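Reading time: 2 min

The Selent handheld grippers come in a case that weighs more than my first laptop, and the case is the best-made part of the kit. I say this fondly. I have spent 11 days with a pair of them, after a long November with the older Sellby set, and I would not go back.

The Sellby units did one thing well, and that was hold a marker cube so stiffly that tracking never wandered. Everything else about them was a wrist injury with a trigger. The Selent pair is lighter in front, and the squeeze is short enough that you can keep it up through a whole session without shaking your hand out between takes. We logged 3,612 episodes on the Mahawong bathroom tasks (lids, paper, wiping) and lost almost 700 of them. The Sellby set lost more than that in its first week, mostly to a thumb switch with opinions.

Now the complaints. The pads pick up lint and hold on to it like a grudge. The cable leaves the body at precisely the angle where your forearm would like to be. Charging takes seven hours, and the light that tells you it has finished is the same green as the light that tells you it has started. The manual covers this in a section called "Indicator," singular.

The built-in camera is good. It is very wide, so you will get the ceiling, the pipes, and whoever is standing nearby, whether you want them or not. Straight lines go soft at the edges and calibration takes patience. In exchange, you can work close to a bowl or a wall and still have enough of the room left to know where you are.

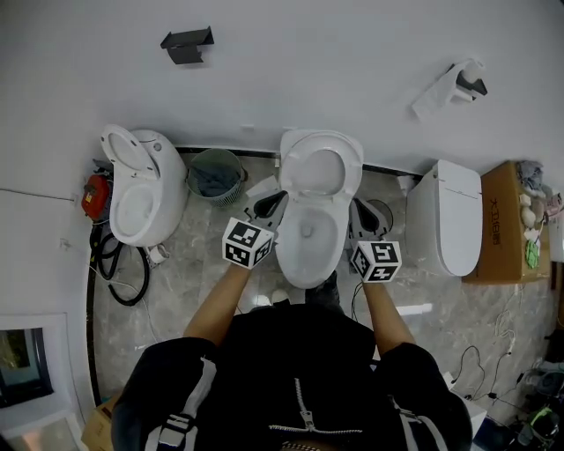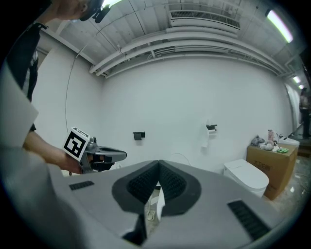
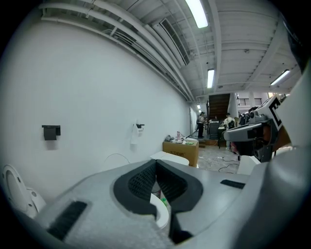
Software is where Kavoseo, who sell the kit, have saved some money. The sync tool works if you start it before plugging anything in. Start it after, and it reports both grippers as the left one, with great confidence. A restart fixes it. I have taped a note to my monitor — the note is now older than the latest update, and still correct.

Would I buy a pair? For arm's-length household work, yes. For anything above shoulder height I'd want a lighter battery and a different cable exit. Order spare pads with the kit, since they ship separately and slowly, and check that yours come with the short screws.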